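Robotics > Manipulation > Learning methods > Kisier method

Kisier method

The Kisier method is a way of training a robot arm to handle household objects on a cluttered tabletop. It combines views from fixed cameras, which take in the whole table, with a close view from a camera at the wrist of the arm. The method was developed at the Penenow laboratory by a group under Villads Hjaltadóttir, and takes its name from the software used to line up the camera streams.
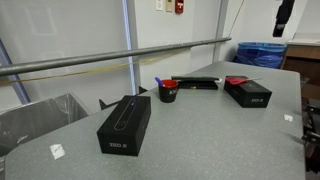
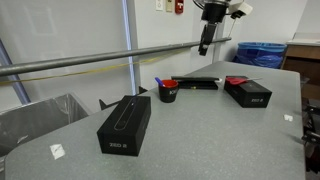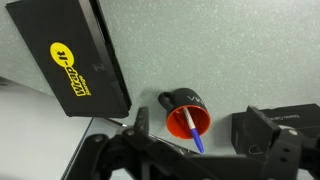
Tabletop with a mug, a marker and boxes; the last view is from the wrist camera.

Background

Many learned grasping systems depend on one overhead or side camera. Such a camera gives a steady picture of where things are, but the gripper often hides the object just before contact. A wrist camera has the opposite problem. It sees the object well at close range and loses most of the table, and its view changes with every movement of the arm.

Earlier work at Penenow fed all views into a single network at equal weight. The resulting policies tended to lean on the fixed cameras even in the last part of a reach, and small errors in position were left uncorrected.

Method

Training data come from demonstrations in which a person steers the arm by remote control. The views are recorded together with the joint positions and the opening of the gripper. Kisier then matches the streams by time stamp and drops any stretch where one of them has a gap.

The network has a separate encoder for each view. A small gating layer decides how much each encoder counts at a given step, based on the arm's pose and the image content. No rule is written in for when to switch. In trained policies the weight usually moves toward the wrist view as the gripper comes down – the shift is gradual and differs from object to object.

Mugs are a common test object in this work. A mug can be taken by the rim, the body or the handle, and one lying on its side calls for a different approach than one standing up. A pen or marker inside adds a second object that may slide or fall out during the lift. Boxes placed nearby limit the directions from which the fingers can close.

Results

The main training set holds 2576 demonstrations. On the standard mug task the gated policy succeeded in 80 percent of trials, and a trial counted as a success only if the mug was lifted clear of the table and held. Policies trained without the wrist view did worst on mugs lying down. The difference was much smaller for upright ones.

A later study by Overgaard tested the same policy on 36 table layouts that were left out of training. Success fell on layouts where a box stood close to the handle.

Limitations

The fixed cameras must stay where they were during training. Moving one of them by a hand's width is enough to cause missed grasps, and the wrist view makes up for this only in part. Dark objects against other dark objects also remain difficult.

The gating weights are sometimes read as a sign of what the policy is "looking at." Hjaltadóttir has cautioned against this reading, as a low weight does not mean that a view is unused.

Related methods

The Nakano variant replaces the gating layer with a fixed schedule tied to gripper height. It is simpler to train but needs a new schedule for each kind of object.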